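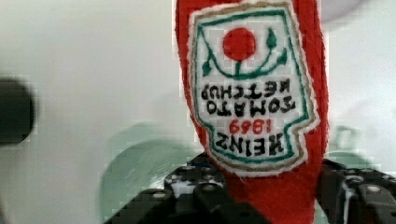 Item 2: felt ketchup bottle, white label with frayed edges.

**Play Kitchen Inspection, Prarna Children's Room, September**
Inspected by: Rakiya Ogundipe
Reviewed by: Impi Kettunen

- [x] Felt food, outer seams. *Comment: Tug test completed on every piece. No stuffing exposed.*
- [ ] Felt ketchup bottle, label. *Comment: Fraying runs along the white border. Trim and restitch before the bottle is returned to the toddler shelf.*
- [x] Small parts. *Comment: Buttons and beads were removed last term. None found.*
- [ ] Storage bins. *Comment: One Itberg lid is cracked. Replacement requested, colour to match.*
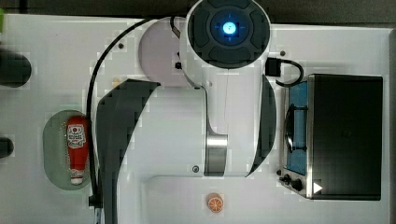 Work surfaces are to be wiped down at opening and again at 2 p.m., using the unscented cleaner only. Cords must be kept clear of any area where children stand or reach. The white tabletop, where the toaster oven is kept, is included in this requirement, and the thin black cable and the short looped one are to be checked at each inspection. Felt items are not to be stored beside the oven.

- [x] Cleaner labelled and locked away
- [ ] Cord check entered in the logbook (S. Purba to complete)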